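Reviewed over January by Radoslava Zeman, with bench time from Mpho Zulu

# Keletti two-arm recording kit: bench review

The Keletti kit is sold for collecting demonstrations, the recorded examples from which a control policy is trained. It supplies a pair of follower arms, a pair of leader arms for the operator, a fixed overhead camera and the recording software. We bought ours at list price through Luvell and used it for one job: moving packaged groceries between a tabletop and a basket.

## Setup

Assembly took an afternoon. The manual has the motor numbering for the left arm wrong on one page, and the corrected sheet is only on the supplier's download page. Calibration is quick and survives a power cycle. It does not survive moving the rail, so bolt the rail down first.

## Recording

We kept 669 episodes out of 748. Most of the rejects were operator error: a package pushed away before the fingers closed, or both arms sent to the same item. Of the remainder, 17 were lost to dropped camera frames, all on one computer. Changing the USB port cured it.

The leader arms are light and follow the hand well. There is no force feedback, so the operator judges grip by eye. With boxes this matters little. With soft pouches it leads to over-squeezing, and Chaimae Lahlou's early episodes had to be redone for that reason. Her later ones are among the best in the set.

Long sessions are tiring. We settled on blocks of 24 episodes, then a change of operator.

## Data quality

Joint positions and video are stamped from the same clock and line up closely. Fast sweeps of an arm blur in the video. For slow grasps the blur is minor, but anyone relying on the pictures to locate the wrist during transit should add lighting and shorten the exposure. The software's default exposure is too long for indoor use, and the setting is buried two menus down.

Variety is left entirely to the user. There is no prompt to shuffle items between episodes, a feature the older Edov recorder has. We wrote our own start-position list and read from it.

## Faults

- One gripper screw worked free in the second week.
- The episode viewer cannot delete a range, only single entries.
- Task labels are free text, so spelling mistakes become new tasks.

## Verdict

Good arms, adequate software, poor manual. I would buy it again for tabletop work with light packages. For heavier goods, the Rao kit has stronger wrists and costs more.

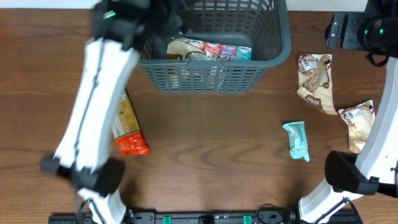

*Grocery task during an episode, left arm moving at the basket, pasta and snack packets on the table.*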